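Gukard

A pantry and recipe scaling tool for people who cook for more mouths than they planned on.

Gukard takes a recipe written for one number of people and rewrites it for another. It handles the parts that don't scale the way arithmetic would like: salt, leavening, pan size, oven time, and the single bay leaf. It runs in a terminal, keeps its data in plain text files, and has no opinion about your knife skills.

Status

Works. Last release: Aug 2, 2022. The version before that also worked, apart from the bug that treated a pinch as a kilogram. If you cooked from that version, my condolences to your soup.

Install

Unpack the archive anywhere you like and run the install script. You need Python 3.8 or newer and 5 MB of disk space. There is no installer for Windows, but people report that copying the folder over works fine.

Basic use

gukard scale lentil.txt --to 50

This prints the recipe for 50 people. Add --shop to get a shopping list sorted by aisle. The aisles come from a store called Jendby and are almost certainly in a different order from yours. Edit aisles.txt and rearrange them until it stops sending you back to dairy.

gukard check lentil.txt

This reads a recipe and complains about it. Typical complaints: an ingredient that is listed and never used, an ingredient that is used and never listed, and "cook until done."

What's in the recipe folder

The download comes with 108 recipes. Most are soups, stews and baked pasta, which tells you what kind of cooking I do. There are a few cakes. The layer cake scales badly above 20 servings and the program will say so, then do it anyway if you pass --stubborn.

Each recipe is one text file with a title line, a servings line, the ingredients, a blank line, and the steps. Weights are in grams. Cups are accepted and converted, with a sigh printed to the log.

How scaling works

Flour, beans, meat and vegetables go up in a straight line. Salt and strong spices go up more slowly, using a table called Trornidora, which started as notes on the back of an envelope and has grown since then. Baking powder has its own rule. Liquids in a covered pot are cut back a little at large sizes – more if the lid is listed as tight.

Oven times are guesses. They are careful guesses, but please look in the oven.

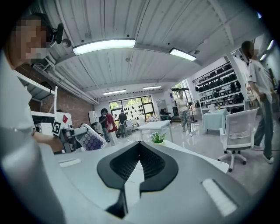 Known problems

Eggs are rounded up to whole eggs, so a cake scaled down to one serving is mostly egg.

Recipes above 700 servings will run, but the shopping list wraps badly and I have never tested the results on living people.

The Eichhorn import filter reads old recipe card files and drops any line that starts with a fraction. Half a teaspoon of anything is therefore lost. I mean to fix this and have meant to since June.

Contributing

Corrections to the salt table are welcome if you have cooked the dish. Corrections based on principle will be read with interest and left alone. New recipes should pass the check command and name the size of the pot.

License

Code and recipes may be used, changed and passed along freely. Keep the license file with them. No warranty is given, least of all for the layer cake.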